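Changing over the bedding before winter

The Ciltuslow linen store reopens in October with the same hours as last year, 10 a.m. to 4 p.m. Before you come in for winter sets, please read through the notes that follow. A few things have changed, mainly the wash temperatures and the way returned bedding is sorted.

We have 208 winter sets on the shelves. Each set is one duvet, one duvet cover, one fitted sheet and two pillowcases. Singles are on the left as you come in and doubles are on the right. The king sets that used to be kept in the back room have been moved to the Nokby building, and you will need to ask at the desk there.

Stripping the bed

Take everything off, including the mattress protector. Most people leave the protector on all year and it is the item that needs washing the most. Check the label before it goes in the machine, as the older ones with a rubber backing will crack in a hot dryer. Leave the mattress bare with a window open for a few hours. If yours can be turned, turn it end to end now and again in spring.

Vacuum the seams with the small brush attachment. Slide the bed out and do the floor under it too.

Sorting what you have

Put a clean sheet on the bed and use it as a work surface. Pull out blankets and pillows from closets and look at each one in daylight. Thin spots in a sheet show up when you hold it to the window. Anything with a hole smaller than a coin can be patched, and the sewing table at Cullska takes mending all through November. Blankets with a printed pile should be shaken outside first because they hold a lot of dust.

Pillows are worth a quick test. Fold one in half and let go. If it stays folded, the filling is finished and it should be replaced. Pillows can't be handed in to us for reuse, even when they look new.

An open container on the bed is handy for the small items, and a blanket and pillow can stay at the top end while you work.

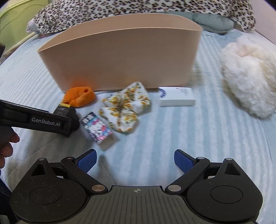 Washing and drying

Sheets and pillowcases go in warm, with half the detergent you would normally use. Too much soap is the usual cause of stiff cotton. Wash fleece and printed blankets on their own in cool water and skip the fabric softener, which flattens the pile. Duvets need a large drum. The two big machines at Nokby were serviced over the summer and will take a double duvet, but please don't put a king in them.

Dry everything fully before it is folded. A duvet can feel dry on the outside and still be damp in the middle, so stop the dryer halfway, shake it out and feel along the seams.

Storing the summer things

Cotton bags are better than plastic for long storage. We have 70 of the large drawstring bags left from the Bartoš order and they are free while they last, two to a household. Write the bed size on the tag in pencil. Keep the bags off a concrete floor and away from hot pipes.

Returns

Summer sets borrowed from the store are due back by the end of October. They should be washed, dry and folded, with the pillowcases inside the duvet cover. So far 77 sets have come back. If a piece is torn or missing, tell the desk when you hand in the rest so that the set isn't put back on the shelf short. There is no charge for ordinary wear.

The spring changeover will be in April and the hours will be in the March newsletter.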